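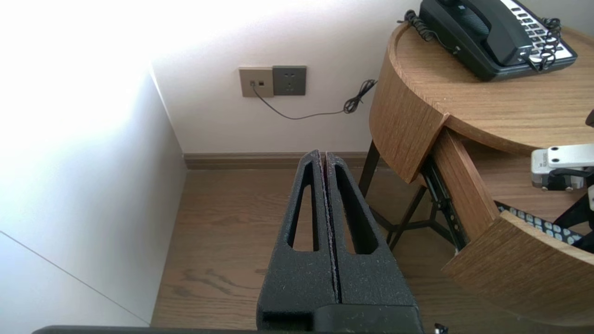 About us

G'day and welcome! I'm the one behind Hundar, a small outfit that furnishes and looks after guest rooms for motels, country pubs and the odd serviced apartment block. I started with a ute, a borrowed trolley and five rooms at a place out at Milham, and we now look after 216 rooms across 22 properties (I still can't quite believe that when I type it).

I've always been a bedside table person. Most people choosing hotel furniture start with the bed and the curtains, and then the poor old bedside gets whatever's left in the budget. But think about where your hand goes at two in the morning! The phone, the glass of water, your specs, the book you fell asleep on. So we start there and work outwards.

Our favourite is the round one we call the Womora. Light oak finish, a curved drawer on a metal slide, slim dark legs so you can get a vacuum head under it. No corners either, which my shins are very grateful for.
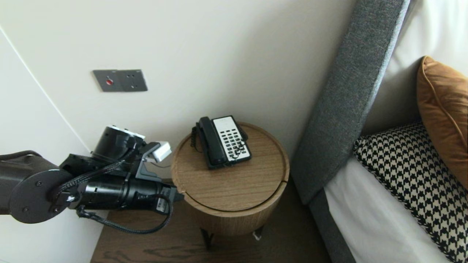 Bedside corner with the corded phone in its usual spot.

Yes, we still like a proper phone with a curly cord. Guests know what it is, it doesn't wander off in somebody's suitcase, and you can ring reception for more milk without downloading anything. We look at where the sockets and the phone point sit on the wall before we settle on where the table goes, and we try to keep the leads short. A tangle of cable behind the bed drives me up the wall, and it drives cleaners up the wall even faster.

Then there are the little bits, and I could go on about those all day.
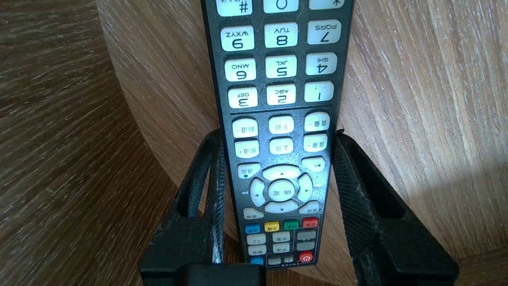

Remotes are a good one. I like big pale keys on a dark body, because you can find the numbers without putting the lamp on, and I like every room in a building to have the same model. When we took on the Bratu last May we had 144 remotes to sort through, all on one long dining table, with a bag of batteries and a lot of tea. Best colour-coded stickers I ever bought, that week.

We do fit-outs, single-room refreshes and yearly check-overs where we open every drawer and try every lamp. If you've got a room that feels a bit tired, drop us a line through the contact page and tell me what's on the bedside. I'll probably ask for a photo!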